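Trellow open day, 2 March 2022

We took the early tour of the Trellow repair hall with Hatsue Shimada, who runs the small appliance benches. The hall has 16 benches and a parts store with 1,255 drawers, most of them labeled by hand. Visitors could open any drawer they liked. Lunch was soup and bread in the yard.

The afternoon was spent on housings and fittings. Yae Koyama talked about dark plastic parts and how hard it is to match an old black with a new one.
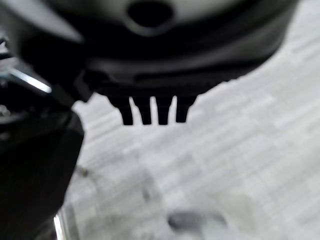
Can visitors bring their own things in for repair? Only in July, and small items only.

The bus back leaves from the front gate.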